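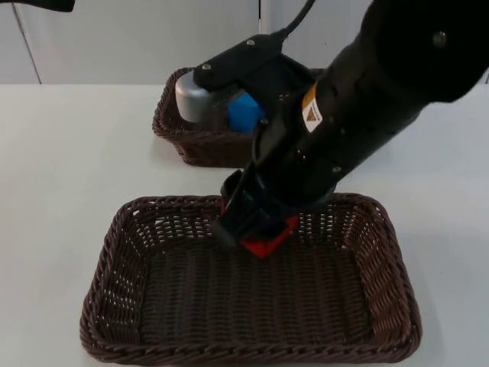 Since the last report in November, the sorting cell in our shared workshop has moved from one arm to two, and this report explains what the grant has paid for and what is still open. The first arm is now fixed to its final base and the second arm stands across from it. Both work over the same white table, each with its own wicker basket. In the present exercise the big arm has a red block in its gripper, over the front basket, while the other one reaches into the smaller basket behind with a blue piece. The arms pass quite near to each other in this arrangement, and most of our evenings this spring went into that problem.

Mechanical work. The table was levelled again after the second base was mounted, as the top had a slight twist which we did not notice with only one arm. We also made new jaw inserts for the big gripper. The old ones left marks on painted parts. Cable routing on the second arm is not good yet – when the wrist turns far to one side, the cable pulls. I have limited this joint in software until a longer cable comes from Hedalis. It was ordered and paid in this period.

Control. The program we call Cudon now plans for both arms together. Before, each arm had its own program, and one simply waited until the other went back to its rest position. This was safe but very slow. Now each arm reserves a part of the space above the table and gives it back when it leaves. We ran 900 cycles with this method. In 56 of them the program stopped by itself and asked for a person. I have read the logs for all these stops. The greater part came from the basket rims, where a gripper touched the rim on the way down and the force limit reacted, as it should. The baskets have flared sides, so the opening is wider than the floor, and my first model of them was too simple.

Money. We received 3,000 pounds for this stage. The control boxes and the base plates are paid, and the invoices are attached. The safety switch was dearer than planned, and we covered the difference from workshop fees. I would like to ask your permission to move what is left under "travel" to "spare parts". The visit to the Nyanda workshop is not needed any more, as they sent us their drawings by post.

Next steps. First the long cable, then a better basket model, then the same test again with parts of mixed shapes. The open evening for members will be after this, not before.

Stanisława Nowicki
4 May 2018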